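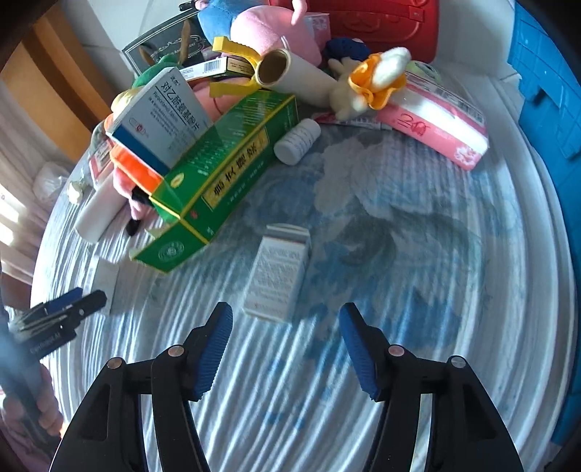 What does Kikent sort?
Household medicines: boxed tablets, cartons and small bottles, as kept at home.

About Kikent
Kikent was set up by Nigel Mellor and Mwanahawa Bakilana. Our reference shelf holds 918 packs, labelled in English, Chinese and other languages. Each entry records the name on the pack, the form and the type of closure. Paracetamol Tablets, for instance, are filed under the active ingredient. Cartons and bottles are listed separately. Entries are checked by 2 people. The index is revised every June.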